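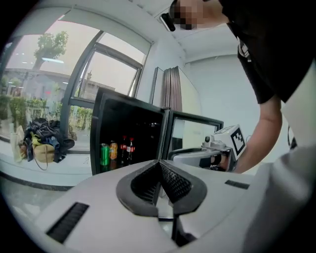
Bat bench notebook, 18 August 2021

Carrying on from the last entry, which ended with me saying the knocking-in machine was fixed. It was fixed in the sense that it ran. It also hit the same spot for an entire lunch break, so the Losow second eleven's number three now owns a bat with a dimple in it you could keep a pea in.

Machine first. The Flurkau's carriage is meant to creep up and down the face while the mallet head does its work. The grub screw on the carriage drive had backed out again, so the mallet kept going and the carriage stayed where it was, looking busy. I've put thread lock on it. I put thread lock on it in February as well, but that tube had been open since before I started here and came out like marmalade. New tube bought. Old tube binned, fished out by Nerys, binned again.

Reran on the scrap blade (the one with the heel missing):

First 400 strikes at the light setting. Carriage moving, even pattern, slight bias to the off side edge.
Stopped, shimmed the cradle on that side with a bit of old grip rubber.
Next 900 at medium. Bias gone, or moved somewhere I can't see it.
Then left it going on medium while I did the handles. Counter read 3,005 when I remembered. Edges nicely rounded, no cracking, face harder under the thumbnail. It would be a lovely bat if it had a heel.

Note to whoever is on the bench next: the counter doesn't reset when you switch off. You have to hold the little button in until it sulks and goes blank. 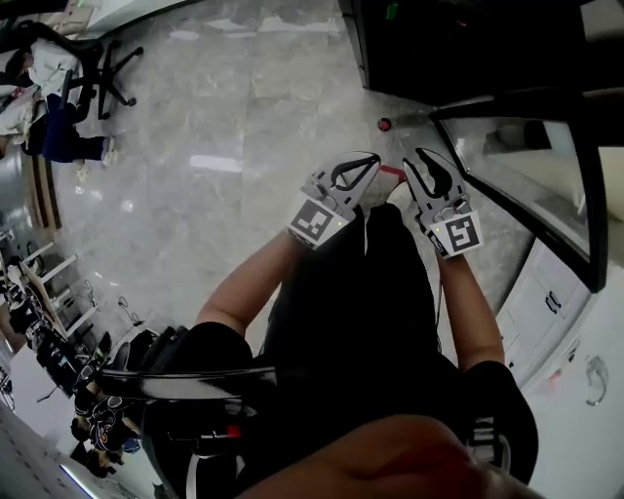
Chisholm bats

Six in from Chisholm, all wanted by the weekend, which they mentioned after I'd signed for them. Roughly in order of sadness:

1. Toe split, short, clean. Opened it gently, glue in, clamped. Should be fine. Owner had filled part of it with what smells like nail varnish.

2. Toe swollen. Stood in a wet changing room for most of the summer, I'd guess. Drying slowly on the rack, away from the heater. Please do not "help" it with the heater.

3. Handle creaks. Took the grip off and found another grip, and under that another. The handle itself is sound. The creak was the middle grip. Put one new grip on and he will now complain it feels thin.

4. Edge crack, top third. Bound and glued. Told them it is a nets bat from here on. They will use it in a match.

5. The Grastia. See below.

6. Nothing wrong with it that I can find. The ticket says "gone dead". I tapped it all over and it sounds better than mine. Ronaldo thinks the batsman may be the part that needs sending in. Have oiled the face very lightly and will return it with a serious expression.

The Grastia

Long crack running up from the splice, on the back, just off the spine. I first wrote it down as a surface crack and quoted accordingly. Once the sticker was lifted it carried on underneath for another thumb's length, and it opens when you flex the handle. So, a new handle, or a polite phone call.

Ronaldo is for the new handle. His argument is that the blade has plenty left in it and the grain is straight as string. My argument is that I'm the one who has to get the old splice out without taking the shoulders with it, and last time I did that I went quiet for two days. Nerys says ring the owner before either of us touches a chisel. Annoyingly this is right. Quote would be £62 with a grip, and he can choose between that and putting it on the wall.

If he says yes: cut the old handle flush, drill out the middle first, then work outwards with the narrow chisel. Check the new handle against the V dry, more than once. Do NOT trust the template in the drawer, it was made for the old Grastia shape and is a hair too wide at the bottom. I have written WRONG on it in marker but somebody keeps putting it back with the writing face down.

Oil

Still arguing over raw linseed versus the ready-mixed stuff. I've got two offcuts from the same cleft on the windowsill, one coat each, marked R and M on the end grain. The plan was to weigh both weekly. The kitchen scales have gone back to the kitchen, so the plan is currently that I look at them. R is yellower. M is stickier. Will borrow the scales again when things have calmed down over the business with the shavings and the flour.

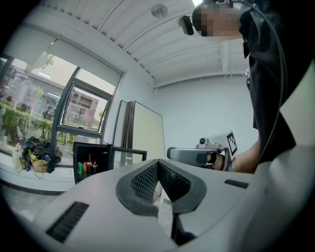
Dark clothes, headset, cable down the side.

To do

Ring Chisholm about the Grastia.
Ring Losow about the dimple. (Ronaldo has offered. Ronaldo will make it worse. I'll do it.)
Order grips, black and blue. We have far too many orange.
Clamp number two is slipping, pad worn smooth. Glue some leather on it.
Check the grub screw first thing, before any bat somebody is fond of goes in the cradle.
Turn bat 2 round on the rack.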